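3.2 Recording the shelf-sorting task

The second half of the project course was given over to the task that the students had argued for since November, which was tidying a shop shelf. Our earlier exercises at Trunotitz had all been done on a bench, with blocks and cups set out on a mat, and they served us well for teaching calibration and time alignment. They were also, as several students told us with great good cheer, a little dull. A stationery shelf is a friendlier and a much harder thing. The goods are thin, they bend, they slide over one another, and a great many of them share the same printed word and differ only in the color of a band.

We asked the students to work in pairs, one wearing the head camera and sorting, the other keeping the log. The person sorting was told to work at a natural pace and to use both hands whenever that felt easier. We gave no script for the order of the items. Henrike Kuhlmann, who taught the course with us, had suggested early on that a fixed order would make the labels tidy and the motions stiff, and after comparing a handful of trial recordings we came around to her view. The instruction sheet in its final form (we called it the Findham sheet, after the room where it was written) fits on half a page, and most of that half page is taken up with how to start and stop the recorder.

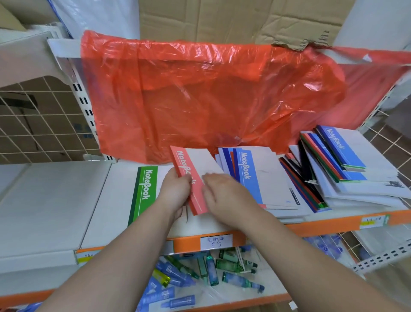
Robotics Project Course, Department of Applied Computing, Trunotitz

Figure 4. Sorting notebooks by hand, seen from the head camera. The left hand grips a notebook with a coral-red band while the right hand lies flat on its cover. Blue-banded notebooks are fanned out and stacked to the right, with glue sticks and pens on the shelf below.

Figure 4 shows the kind of moment that kept the labeling group busy. Both hands are on one notebook, and the two are doing quite different jobs, so a single label such as "hold" would throw away the part we care about most. The students settled on a separate label for each hand, with "grip" for closed fingers and "rest" for an open palm on a surface. It sounds like a small change, and it meant going back over everything labeled up to that point, which they did with more patience than we had any right to expect!

The clutter deserves a word too. Notebooks lying at angles show mostly their edges, and the colored spines run together in a heap, so the students' first detector – trained on covers seen square on – had very little to go by. They added a class for visible edges and left the count of hidden items blank. We think this was the right choice for a course of this length, though a longer study might well want to do better.

In all, the class recorded 531 clips, of which 400 passed the checks for focus and complete logs. We set 18 of these aside for the closing exercise, in which each pair planned a gripper motion for the Dalsgaard arm from a clip recorded by another pair. The plans and the comments that came with them are discussed in Section 3.3.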